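The Hilley Room

Jocelyn MacDonald had been given until the end of July to say whether the method worked, and by the middle of the month she had a number she didn't like.

The number was 87. That was how many times in 1,000 the simulated arm failed to pick up the pencil. Charbonneau, who signed things, thought it was a fine number. He had already used it on a slide.

"Nine in ten," he said. "Better than nine in ten."

"It depends which ones it misses," she said.

The method was simple to describe. Most groups taught an arm by showing it good grasps. At Esoment they showed it good grasps and then, in the same run, moved the camera, the light and the furniture, and asked it to make the same grasp again. If it could do it in a changed room, the thinking went, it had learned the pencil. If it couldn't, it had learned the room.

The room was called Hilley, after the street where the first version had been built. It had brick walls, a blue couch and an orange floor that Sevska had picked late one evening and refused to change. Jocelyn had spent more hours in it than in her own kitchen. She opened run 60 again, went to the start of the reach and left it there while she ate her sandwich.
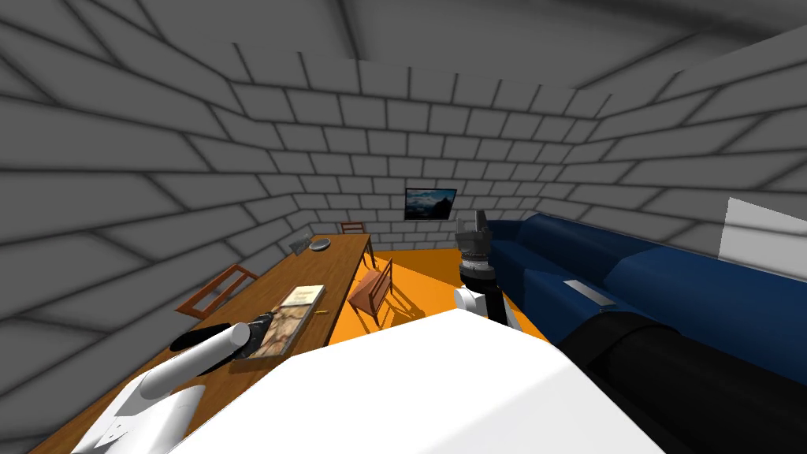

Sevska thought she was looking at the wrong end of the problem, and said that a failure rate was only worth arguing over once you had sorted the failures by cause, and had she sorted them?

She had not. She had sorted them by date.

"Do it by what changed," Sevska said. "Light in one pile, furniture in another."

It took the rest of the afternoon. The light made hardly any difference. Moving the couch made none. The camera accounted for a few, all of them at steep angles, and she could live with those. The rest, the great lump of them, came from runs where the table had been shifted and the pencil had been shifted with it.

She wrote this down and looked at it. Then she went back through the good runs, the ones that everybody had stopped looking at, and did the same thing. In most of those the table had stayed where it was.

So the arm knew where the edge of the table was and had been using it like a handrail. It went to the edge, came along it and closed its fingers. When the edge moved, it went to where the edge used to be. The pencil hardly came into it.

She rang Charbonneau and told him. There was a long pause and some typing.

"Can you fix it?" he said.

"I can take the table out of the training. Put the pencil on a different surface every time. Shelf, floor, chair."

"And the number?"

"It'll get worse first."

"How much worse?"

"I don't know," she said. "That's why you run it."

He asked if the slide could stay up until she did. She said it was his slide.

She set the new runs going at six and stayed to watch, though there was no need to. The first nine were bad. The fingers came down beside the pencil, or across it, or shut on nothing a hand's width away. Sevska put her coat on, took it off again and pulled up a chair. They didn't talk much. On the tenth run the table had been turned and the arm went wide, stopped, and came back in from a side it had never used before.

"Keep that one," Sevska said.

Jocelyn stepped through to the point where the pencil was between the fingers, eraser up and leaning slightly, and saved it under the run number with no comment.

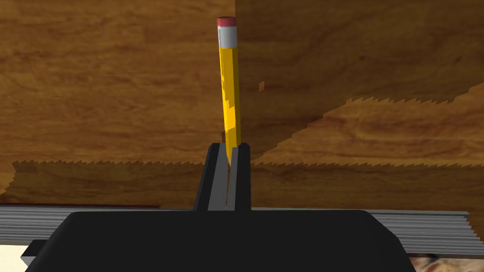
The Second Number

Charbonneau took the slide down himself, in the end. The new figure was lower and he did not like saying it aloud, so Jocelyn said it for him, to a room of people who mostly wanted to know about cost. One of them asked why they should pay for a result that had got worse.

She told him the old result had been about a table — a good result, if he had a table he never meant to move. He wrote something on his pad. Sevska, at the back, asked whether they could go on to the part about shelves.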